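Findton Technical Institute
Service Robotics Project Course, Group 2
Workshop notebook, shared copy
Entry date: 2018-11-21
Entered by: Muireann Mulcahy

Present: Kiros Admasu, Berhanu Ayele, Severyn Hladun, M. Mulcahy. Mr. Gosling attended for the first part of the session.

Purpose of session: to continue recording of the wiping task (course task code Meltus) with paired hand-held grippers, and to settle the wording of the task sheet before the work is handed to the Cladermont group.

The task sheet was read aloud before work began. Two points were raised. Mr. Ayele noted that the sheet does not state which hand is to hold the cloth. It was agreed that the right hand shall hold it and that the left gripper shall remain closed until it is required. Mr. Hladun asked whether the operator may change stance during a pass. The October sheet allows this, and the rule stands, provided that both markers are kept upright while the feet are moving.
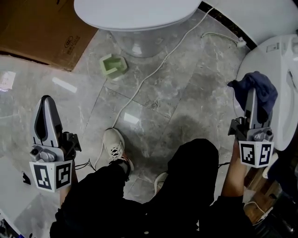
The cloth is to be taken up by the middle. When it is gripped near a corner, the loose end tends to fold under the fingers, and the operator is inclined to correct it with the free hand. Any pass in which a bare hand touches the cloth is to be marked void and repeated.

Recording numbers continue from the previous entry. The last file saved before this session was 429. Mr. Admasu is keeping the list and will enter void passes in the same column as complete ones, with the letter V after the number. Separate lists were tried in October and could not be matched afterward.

Mr. Gosling asked that the group write down, in plain terms, what counts as the end of a pass. Proposed wording: "The pass ends when the cloth has left the surface and both grippers are held still in front of the operator." Accepted, subject to review by Cladermont.

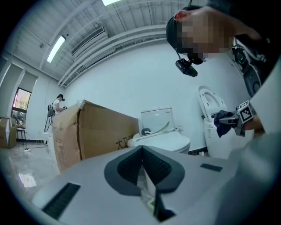

Lid position: the sheet is to give lid up and lid down as separate tasks with separate codes. The reach is different in each case, and the wrist angle for the raised lid is uncomfortable for shorter operators. Ms. Mulcahy to draft both.

Playback: file 81 was reviewed again on the Tsegaye software. The left track jumps when the marker is turned away from the head camera. Mr. Hladun believes this is a matter of habit on the operator's part and has asked for elbows to be kept lower. No change to the mounts for now.

Storage: 2519 MB remained on the shared drive at close. Old test files from October may be removed once Mr. Gosling has signed for them.

Outstanding:
Revised task sheet (Mulcahy)
Void list, checked against files (Admasu)
Spare cloths, same color and size (Ayele)
Reply to Cladermont regarding file names (Hladun)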